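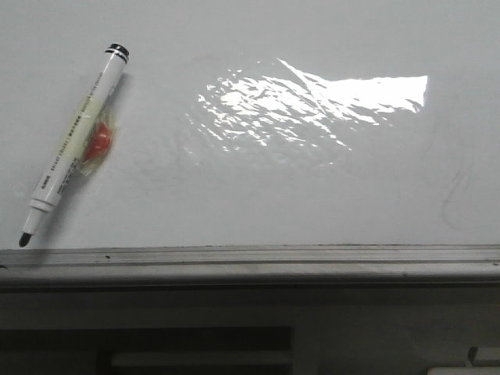
Whiteboard Surfaces and Markers: a Small Gallery
Posted 2019-06-03 by the Altness Study Rooms

Our study rooms in Altness have used whiteboards for a long time, and in November we began to keep notes about how they age. Many people believe that a whiteboard is either clean or dirty. In our experience there are many steps between the two, and most boards in daily use are somewhere in the middle. With this page we would like to show the surface from near, together with the kind of marker that stays with it.

A new board has a hard, shiny face, and the ink sits on top of it like a thin skin. When the skin is wiped soon, it comes away completely. When it waits for some weeks, a part of it stays as a grey shadow, and a dry cloth only moves this shadow to another place. We ask the groups to wipe the board before they go home, and most of them do it very kindly.

Ghosting on a glossy board. The grey smudges of older writing are spread over the surface, mostly in the right half, and the ceiling lights shine back strongly. The marker is white with a black end, and a piece of its clear plastic is still wrapped on the barrel.

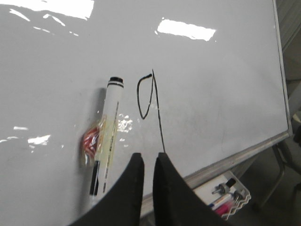 One reader wrote to us after the November page that we are too strict with the grey shadows. In her office they write over the old shadow with a fresh marker, wait a moment and wipe both away together, and she has not bought a bottle of cleaner for years. She also asked why we do not simply choose a matte board, as the lamps would then disturb less.

We have tried her method in the small room and it works well on young stains. On the old ones we still prefer Danus, the cleaning liquid we order from Wróbel, with a soft cloth and a little patience. One bottle is enough for around 100 cleanings if you do not spray too much. About the matte board she is right concerning the lamps, but we found that such a surface is harder to wipe, and our groups wipe a lot. For the big room we therefore stayed with the glossy Brollier panel, model 420.

Marker and line. To the right of the marker there is a long black stroke, nearly vertical, a little bowed. The ink is not even: in places it is thinner, and a lighter streak goes through part of the length. A round orange-red mark on the barrel gives the strongest colour. 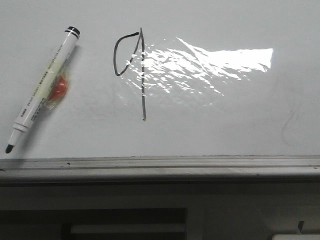 Uneven ink can have several reasons, and an old marker is only one of them. The hand may move too fast, or a thin film of cleaner may be left on the board, so that the tip slides and does not hold. We rinse the board with plain water after the cleaner and dry it with a second cloth. The markers we store lying flat with the cap well closed, because a marker that stands with the tip up becomes pale very early.

If you have a favourite way to care for your board, please write to us. We will be glad to try it in the small room first.

Recent pages
Chairs that do not scratch the floor
Which cloth for which surface
The November whiteboard page
Lamps for the reading corner

We use cookies to remember your settings. By continuing to visit this site you agree to their use.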